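Merkent Adds Toy Breakfast Set to Play Kitchen Range

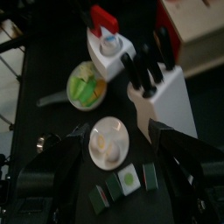 Toy egg halves on a white plate, with the frying pan and knife block from the Merkent breakfast set.

MISTULAU, 3 Dec 2023 - Merkent has added a breakfast set to its Sison line of play kitchen accessories. The set is supplied to preschools and retail stores and is designed for tabletop use.

Food pieces include a hard-boiled egg in two halves, green vegetable wedges and small blocks resembling sliced food. Cookware consists of a white frying pan with a gray handle. A white knife block with black-handled knives and a toaster-style appliance with a red lever are also part of the set.

All parts use the same scale as the Sison table settings released in May and can be combined with them. The complete set packs into one carton with a depth of 19 cm. Replacement food pieces can be ordered separately in packs of nine.

The set is listed under item number 123 in the Merkent trade catalog. Distribution is handled by Pirkico, which ships to more than three regions. Orders placed by schools are processed through the Pirkico education desk.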